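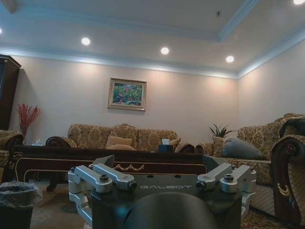

*The sitting room in Akyol House, with the long coffee table and the two damask sofas.*

The formal sitting room of Akyol House will open again to visitors on Friday at 10 in the morning. The room belongs to the old guest house on the Feltness road and is rented out for family parties, engagement visits and small readings. It was closed for most of the winter while the upholstery was repaired.

The work was done by Rolarine, a furniture workshop from the lower town. According to the house, the repair of the sofas and armchairs took 1128 hours, and 40 meters of new lining were used under the old fabric. The damask itself was kept. The workshop took it off, cleaned it by hand and put it back piece by piece, so the gold and brown pattern is the same one which older guests remember from their own family celebrations.

The furniture stays in the same order as before. The three-seat sofa is against the back wall, under the landscape painting with the gold frame, and the matching sofa stands at an angle on the right. Between them there is a plant with spiky leaves in a patterned pot. The long coffee table has kept its carved front with thin gold lines. The house asked Rolarine to polish only the top of the table and to leave the carving alone, as a stronger polish had damaged a similar piece in the dining room some years ago.

The armchairs needed the most time. Their frames were opened, the springs were tied again and the seats were filled new. The armrest covers with the fringe and the tassels were also a question, because two of the old tassels were lost. Rolarine had new ones made in muted gold and brown. The workshop says it tried five different threads before the color was right. 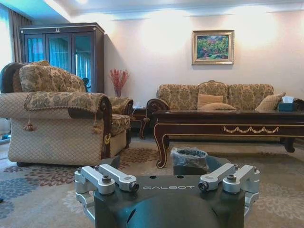

*Armchair with its fringed armrest cover and tassels. Behind it, the tall cabinet with the glass doors.*

The tall display cabinet by the wall was not part of the repair. Its glass doors were washed and the hinges were oiled, and it will stay locked during parties. Guests who wish to see the things inside can ask at the desk in the morning.

Together with the opening, the house has made new rules for the room. The most important one is about cleaning. Until now, a group could leave the room as it was after the party, and the staff put it in order the next day. From this month each group has to pick up its own bottles, paper and napkins before it leaves. The trash bin will stand in the room with a fresh bag, and more bags can be taken from the kitchen. Vacuuming is still done by the house.

Red wine and coffee may be served only at the coffee table. Shoes with thin heels should be left at the door, where slippers are ready in all usual sizes. The sofas may not be moved. If a group needs more places to sit, the house can bring simple chairs from the dining room.

The rent for an afternoon stays at 200, and a deposit of 1000 is asked for bigger parties. The deposit is given back the next morning, after the room has been checked together with somebody from the group. 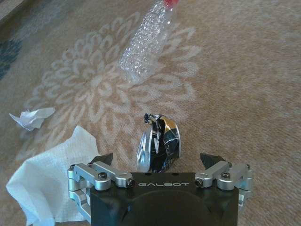 **FELTNESS, March** – The carpet in the sitting room is also covered by the new rules. It is a thick tan one with large pale flowers, and the house says that it suffers more than any other thing in the room. Crumpled bottles and used napkins are easy to pick up, but small pieces of wet paper stick in the pile and leave a mark if they stay there during the night.

Skullel, the company that cleans the carpets of the house, will now come after every second party and not only at the end of the season. It asks guests not to rub a spot on the carpet. A dry towel should be put on it, and the desk should be told the same evening.

Bookings for the spring are taken at the desk or by telephone, every day until 6 in the evening. Several Sunday afternoons are already gone. Those who only want to see the room can come on Friday without booking, and tea will be served in the dining room until noon.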